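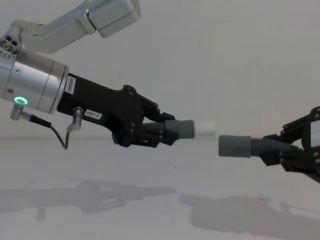
Photo: Afaf Twal

Two-arm assembly kits have been sold to small manufacturers for several years, mostly on the strength of videos in which nothing goes wrong. Tridau's new package, the Wurkov cell, is aimed at a narrower job: joining flexible tube to flexible tube. It was tested over 15 working shifts at Kwofie, a contract shop that builds air lines for breathing equipment.

The job is harder than it sounds. A rigid pin in a rigid hole gives a clean force signal when it is off center. Corrugated hose bends instead, and the sensor reads very little until the part has already buckled. Tridau's answer is to grip close to the joint, so that only a short length of hose is left free on the insertion side. The black multi-jointed fingers wrap around the part, and the two ends are brought face to face before the final push.

"Alignment is most of the cycle," said Thanasis Tsakiris, who wrote the insertion routine. "The push itself is short. If the offset is wrong, you stop and go back."

At Kwofie the cell ran 297 joints on one hose size. Seven were rejected at the leak check, and in two more the arms stopped and asked for an operator. Process engineer Pui-shan Au traced most of the rejects to hose that had been stored coiled and kept its curve. Straightening the stock overnight helped, although the shop did not run enough parts afterward to put a number on it.

Setup is the weak point. Teaching a new part took Au most of a shift, and the manual covers finger adjustment in a single page. Cable routing also needs care. The gripper cable hangs in a loop under the wrist, and certain poses will bring it close to the work. Software limits can rule those poses out, but they have to be entered by hand.

The cell is sold with both arms, grippers and a controller. Fixtures and a vision package cost extra. Tridau plans a second finger set, for thinner tube, in September. Kwofie has kept its test unit on a lease and will try a right-angle fitting next.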